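3.2 Knitwear and the trouble with the flat fold

I'll admit I went into this part of the study thinking jumpers would be the easy bit. We'd already worked through the cotton shirts (Section 3.1), where every household seemed to have its own firm views on collars, and I figured wool and wool blends would be a nice breather before we got to fitted sheets. They weren't! Of the 395 folding episodes in the Trornstead home laundry diaries, 123 involved a knitted top of some kind, and those were the ones people wrote the most about. One diary entry for a single cardigan ran longer than the same person's notes on a whole basket of towels.

Part of the reason is that a jumper doesn't hold a crease the way a shirt does. You press a shirt sleeve down and it more or less stays where you put it. A thick knit springs back, or it slumps, or the sleeve rolls itself up while you're busy with the other side. Several of our diary keepers used the word "fighting" (as in "fighting with the green one again"), and I've kept that word in our coding scheme, partly out of affection. An episode was coded as a fight if the person undid at least one fold and started over. I did the first round of coding myself on the kitchen table at home, then went over it again in January with a clearer head, and I changed my mind on 11 of the episodes. The revised codes are the ones used in this paper.

We also asked people where they did their folding, and I'm so glad we did, because it's the question I nearly dropped to keep the diary form to one page. For shirts the answers were all over the place: ironing boards, the top of the dryer, the arm of the couch. For jumpers it was the bed, over and over. People like the bed because it's big enough to spread the whole thing out, sleeves and all, and because it's usually close to the drawer. The catch is that a bed is soft. Smoothing a knit over a quilt or a doona means the surface gives way under your palms, so you push a ripple out of one spot and it turns up in another.

Stripes make all of this much easier to see, for us and for the folder. On a plain jumper a crooked fold can go unnoticed until the thing is in the drawer. On a striped one, the pattern gives you a kind of ruler for free. Where a panel has been turned over, you can look at how its stripes meet the ones underneath, and any bunching in the body makes the lines step sideways (Figure 4). Diary keepers picked up on this themselves without any prompting from us. One wrote that she "follows the lines like a road map" and gets cross when they wander, and another said he'd stopped buying striped jumpers altogether for the sake of his own peace of mind.

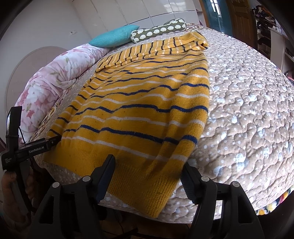
Figure 4. Striped knitted sweater on a quilted bedspread, with the upper section turned over onto the body.

We tried a few ways of scoring neatness before settling on one, and I won't drag you through them all. The Song scale, which we'd used happily for the shirts, asks whether opposite edges line up, and that's a tough ask for anything with a chunky ribbed hem. Ribbing pulls in, so the hem and the body are rarely the same width even when the garment has been folded with great care. In the end we used the seven-point Clumis rating, which is looser about edges and asks more about whether the finished bundle will sit flat under another one. It suited the way our diary keepers talked about their own drawers.

What we ended up with is a fairly messy picture, and I'm okay with that. People who folded the sleeves in first tended to report fewer fights, but they also tended to own thinner jumpers, and our diaries can't pull those two things apart. The Flesa households (the seven homes that shared one laundry room) leaned towards folding in thirds, and I suspect they picked it up from each other while waiting for a machine. We come back to them in Section 3.4, after the sheets.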